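Lurwood Bath – workshop notebook

Home Log Floor Plans Supplies Contact
Search the notebook Go

May, 8:40 a.m.

Back on the big floor, and I love this room more every time. White walls, white ceiling, that fat beam running across it, and so much space to move a bathtub! Today is all about the unpacking side: where boxes get opened, where cords run, and how the small stuff stops wandering off among the tubs.

First thing I want settled is the open box. My vote is one box out in the middle of the floor, flaps folded back, and everything small goes into it until it has a proper home. I tried it with the Civero fittings last month and lost one washer out of 49, which for me is a record.
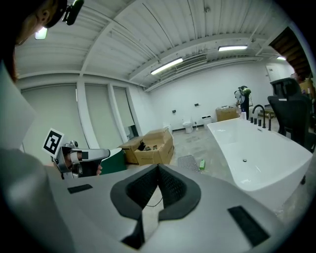 Standlow wrote in the margin that the middle of the floor is fine until a tub has to come through, and could the box please live by the wall after lunch. Fair point. I'll put a strip of tape down and see if we stick to it – the tubs need a clear lane 1000 mm wide anyway, and I'd like to stop measuring it with my feet.

Second thing, power. The strip sits right on the tile and I'm happy with that, but the cords want more thought. A black one loops out across the floor and a white one heads for the boxes, and that is where all the phones end up, leaning on the cardboard. Handy spot! Still, I'd like the loop pulled in closer to the tubs. Keep the strip well away from the drain cover too, please.

The gray bath mat with the holes is staying out. It looks great on the marble-pattern tile and I keep wanting to show it to people.

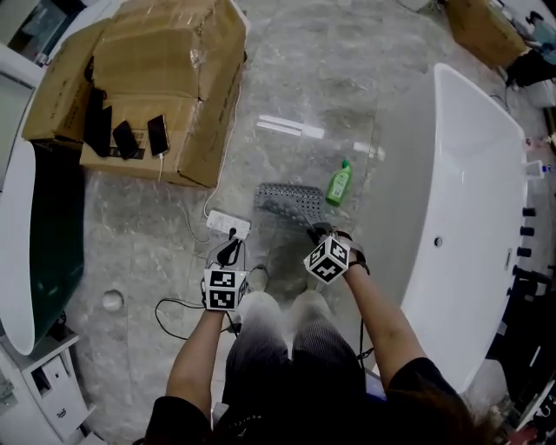 SUPPLIES / TO GET

Cord clips, the flat kind, about 400 mm apart along the wall.
Floor tape, any color that shows on gray.
Ask Czarnecka whether the 260 mm shelf fits beside the tub with the dark green outside. Would be lovely for bottles.
More box tape.

Contact the workshop | © Lurwood Bath | Back to top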